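Food Service Operations, Unit 4: Quick-service dining and table turnover
Handout for first-year students
08/03/2023 - Posted by the Ededus course team

We use cookies to remember your settings. Accept or manage preferences.

Last week dealt with menu costing. This unit looks at how long a guest sits at the table and what that does to a restaurant's takings.

Table turnover is the number of parties served at one table during a service period. A lunch service of two hours with an average stay of 60 minutes gives two turns. Cut the stay to 40 and the same table gives three. The menu and the rent stay the same, but the room can take half as many bills again.

Our case for this unit is Barrera, a noodle and rice restaurant with 32 seats on the upper floor of a shopping centre. Most lunch guests work nearby and have an hour at most, including the walk. When it opened, the average lunch stay was 57 minutes. The manager split this into stages: waiting to be seated, reading the menu, waiting for food, eating, and paying. Guests spent 23 minutes eating. Everything else was waiting of one kind or another. 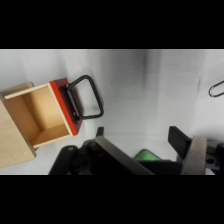 The longest single wait was between ordering and the first dish. The kitchen cooked each topping to order, while broth and rice were already hot. From July the toppings were portioned before service and finished on the grill, and the lunch menu was cut to one page. The full menu stayed on in the evening, when guests come in groups and expect to sit and talk.

Paying was the second problem. Guests had to catch a waiter's eye, wait for the bill, then wait again for the card machine. Barrera moved to payment at the counter for lunch only. Some regulars disliked it and said so on the comment cards.

Terms to know for the test:

Turn time - from one party sitting down to the next party sitting down at the same table. It includes clearing and resetting.

Seat occupancy - seats filled divided by seats available. A couple at a table for four gives full table use but half seat use.

Dwell time - the guest's stay only, without the reset.

Keep turn time and dwell time apart in your written work. They were mixed up in a lot of last year's scripts.

For the seminar, read the Trudholm case in the course pack. It is a hotel breakfast room with fixed hours and a queue at the door. Draw up the stages of a guest's visit and mark which ones the staff control. Bring one copy on paper. Students on placement at Trilard may use their own site instead, with the site manager's permission.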